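CAPÍTULO 3
El interior del equipo de sobremesa: placa base, zócalo y memoria

Objetivos del capítulo
Reconocer los elementos principales de una placa base sin consultar el manual.
Abrir una torre y colocarla en posición de trabajo.
Describir el zócalo del procesador y las precauciones que exige.
Localizar las ranuras de memoria y los compartimentos de discos.

3.1 Antes de empezar

En los dos capítulos anteriores se trataron la corriente eléctrica y las herramientas del taller. A partir de ahora se trabaja con el equipo abierto. El alumno debe tener a mano el destornillador de estrella, la pulsera antiestática, un recipiente con divisiones para los tornillos y la ficha de intervención que se reproduce en el anexo B. La ficha se rellena durante el trabajo, no al terminar.

Las prácticas de esta unidad se diseñaron en el centro de formación Tremard para grupos de segundo curso. Pueden hacerse con cualquier torre de oficina de formato medio. Conviene evitar los equipos muy compactos, en los que la fuente o los discos tapan parte de la placa y obligan a desmontar piezas que todavía no se han estudiado.

El orden de apertura es siempre el mismo. Se apaga el equipo desde el sistema operativo, se desconecta el cable de alimentación, se mantiene pulsado el botón de encendido unos segundos y se retiran los demás cables. Después se tumba la torre sobre la mesa con el panel desmontable hacia arriba. Muchos fabricantes sujetan ese panel con una palanca o con dos tornillos de mano en la parte trasera.

3.2 La placa base

La placa base es el circuito impreso al que se conectan todos los demás componentes. Se atornilla a la bandeja del chasis sobre unos separadores metálicos que impiden que las soldaduras de la cara inferior toquen la chapa. Un separador mal colocado puede provocar un cortocircuito, de modo que al montar una placa nueva hay que comprobar que cada separador coincide con un orificio.

El elemento que sirve de referencia para orientarse es el zócalo del procesador, rodeado por un marco metálico de retención. A partir de él se localizan las ranuras de memoria DIMM, que son alargadas y tienen pestañas en los extremos. En los equipos domésticos suelen estar agrupadas a un solo lado del zócalo. En estaciones de trabajo y servidores es frecuente encontrar un banco a cada lado. La pila de botón, que mantiene la configuración y el reloj cuando falta la corriente, va alojada en un soporte redondo y se distingue enseguida por su tamaño y su brillo. 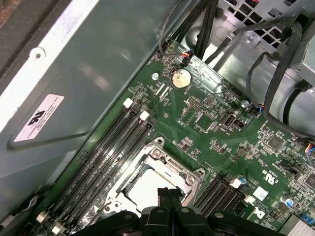 Según Nazanin Ghorbani, el error que más se repite en las primeras sesiones es forzar un módulo de memoria que está puesto al revés. Recomienda comparar la muesca del módulo con el tope de la ranura antes de apretar, y abrir las pestañas por completo aunque parezca que el módulo entra sin hacerlo.

Los módulos se manipulan por los bordes. En la ficha se anota la ranura que ocupaba cada uno, porque el fabricante de la placa establece un orden de llenado y, si no se respeta, el equipo puede arrancar con menos rendimiento o no arrancar. Ese orden figura en el manual y a veces también serigrafiado junto a las ranuras.

3.3 El procesador y su zócalo

En los zócalos de tipo LGA los contactos están en la placa y no en el procesador. Son láminas muy finas que se doblan con un roce. Un zócalo vacío debe llevar puesta su tapa de plástico, y la tapa solo se retira en el momento de colocar el procesador. El procesador se deja caer por su propio peso, con la marca de la esquina alineada; no se empuja ni se desliza. Una vez asentado se baja la placa de carga y se cierra la palanca, que ofrece cierta resistencia.

Antes de montar el disipador se limpia la superficie metálica del procesador con alcohol isopropílico y un paño que no suelte pelusa, y se aplica pasta térmica nueva. La pasta usada no se aprovecha.

3.4 Alimentación, tarjetas y discos

Conviene adquirir la costumbre de recorrer el interior por zonas antes de tocar nada: primero la fuente, después la placa con sus tarjetas y por último los discos. El recorrido ayuda a encontrar conectores sueltos y evita tirar de un cable que todavía está sujeto por el otro extremo. En muchos equipos de marca las piezas que se manejan sin herramienta se señalan con un color vivo, como el azul de los tiradores de los discos y de los cierres de las ranuras de expansión en la torre de esta página. Conviene buscarlas antes de coger el destornillador. La etiqueta de la fuente se lee con el equipo desconectado y se copia en la ficha la potencia total en vatios. Un valor de 400 W basta para un equipo de oficina; una estación de trabajo con tarjeta gráfica dedicada puede necesitar 800 W.

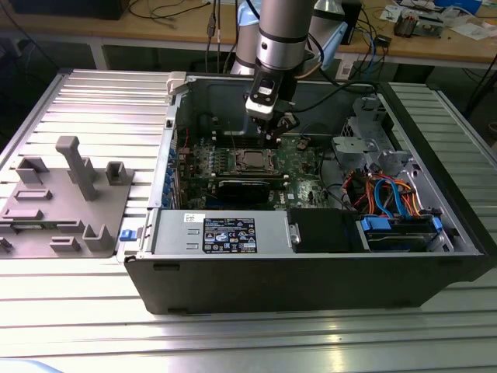
Las fuentes de alimentación no se abren en ningún caso. Los condensadores del interior conservan carga después de desconectar el cable, y la reparación queda fuera de este nivel. La etiqueta de una unidad como la de la torre, negra con texto blanco sobre la caja plateada, queda a la vista con solo retirar el panel lateral, así que no hace falta desmontar nada para consultarla. Si la fuente falla, se sustituye entera por otra de formato y potencia adecuados.Las tarjetas de expansión se extraen tirando de ellas en perpendicular a la placa, una vez liberado el cierre trasero y, si existe, la pestaña del extremo de la ranura. Los cables de datos y de alimentación se desconectan sujetando el conector, nunca el cable.

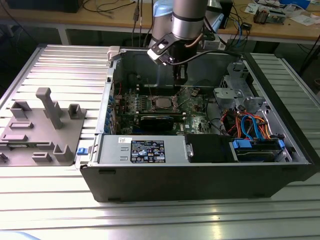 Bahrami prefiere que los cables se etiqueten con cinta de papel antes de soltar el primero, también en los equipos sencillos, y que la letra de cada etiqueta se copie en la ficha junto al nombre del conector.

Para los discos se sigue el mismo criterio. Se anota la bahía de la que sale cada unidad y se guarda en una bolsa antiestática, lejos de imanes y de golpes.

Actividad inicial
Abre la torre asignada a tu puesto y dibuja en la ficha un esquema de la placa base. Señala el zócalo, las ranuras de memoria, la pila y las tarjetas instaladas. Indica qué piezas pueden soltarse sin herramienta.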